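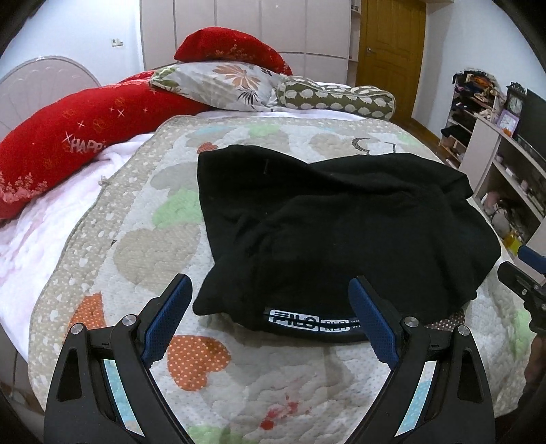
Laundry and bedding notebook, Plallow workroom
February 8, 2026

Third entry on the knit problem. The first two are in the back of the book, upside down, where I started writing from the wrong end.

Plan for the session was to fold on a made bed, the way people do at home, and to stop using the cutting table. Everything folds well on the cutting table. It is hard, flat, at hip height and well lit, and I have never met anyone who keeps one in the bedroom. So: bed, hearts quilt, one black knit, no board.

State of the bed at the start. Hearts quilt on top, wavy stitching all over it. Red HAPPY bolster along the left side, pink fluffy blanket under and beside it, sliding off the mattress as is its habit. I left both where they were. A real bed has things on it. I did think about moving the bolster, which has the air of a supervisor, but then I'd have had to find somewhere to put it, and the chair is full.

The black knit goes down as a heap in the middle. I don't lay it out first. Laying it out is half the job and if we give ourselves that for free the times mean nothing (see the Clumberg sheet, where every garment arrived beautifully flat and every result was beautifully useless).

Notes as I went:

Finding the hem. On black knit this is the whole game. Black on black in a heap, no side seam you can see, and the neck and the cuffs feel much the same through cold fingers. The one mercy is the elastic band with the white lettering. FILO something, RED something, the rest too small for my eyes without glasses. I don't care what it says. It is the only part of the garment that tells you where you are. Start there every time.

Picking up by the band. Fine if you take it at two points and lift straight. If you take it at one point the elastic gathers and the rest comes up like a wet bat. Did this twice. Second time on purpose, to check.

Shaking out. Two short shakes beat one long one. One long one took the tail of it across the bolster and caught on the embroidery, and I spent longer unhooking a thread from a star than I had spent on the fold. No damage to either party. Note for next time: face away from the bolster.

Smoothing. Quilting is a nuisance here. On the table you can push air out with the flat of your hand. On the quilt the stitching leaves little hills and the knit settles into them, so a sleeve you have put straight goes gently off course while you deal with the other one. Stroking from the middle outwards is better than pulling at the edges. Pulling brings the quilt with it.

Lining up. I had hoped the hearts might serve as a guide, being large and fairly hard to lose. They don't help. The hearts sit wherever they please, and the one time I squared a shoulder to an orange one I got a fold that leaned like a fence. The beige border with the white spots is much better, if you work near the edge of the bed. But then you're near the edge of the bed, and the blanket has already shown us how that ends.

Fold itself. Sleeves in, thirds, then up from the hem so the band finishes inside. Tried it the other way with the band outside and the packet opened itself while I was writing this line. Elastic wants to be round. Put it in the middle and let it sulk.

Times: best 14 seconds, and I was showing off. I'm not writing down the worst one. The total for the book is now 529 folds logged, of which I'd trust the ones since I stopped laying things out first.

Fluff. The pink blanket sheds and black knit collects. Every fold done on the blanket side came up with a haze on it. A roller fixes it, but that is another step and another thing to lose under the bolster. Do the black things on the bare side of the quilt, or do them before the blanket comes out of the cupboard, or buy paler clothes.

Wiremu Wihongi came by near the end and asked why I didn't just hang it up. Knits go at the shoulders on a hanger, Wiremu, you get those two little points. He said he rather liked the points. Recorded here for completeness. He also did one fold, left-handed, tea in the other, and it was better than four of mine. I've asked him to do it again with me watching and he says he can't remember how it went.

Still to do:
- same again with the grey cardigan (buttons, God help us)
- try a plain sheet over the quilt and see if the hills still come through
- copy the Tekleab crib card into the front of this book before it falls apart completely
- glasses

Query for whoever reads this next: do we count the fold as finished when it is folded, or when it is in the drawer? I have been stopping the clock at folded. The drawer is its own project and I'd sooner not know.

Left the bed as it was, minus one black knit.

2195 views
6 comments
Shared 3 times

Recent entries
Fitted sheets: a second opinion
The Ranordale drawer dividers, after a month
Socks, pairing, and when to give up
Cutting table to be re-covered in June
What the Clumberg sheet left out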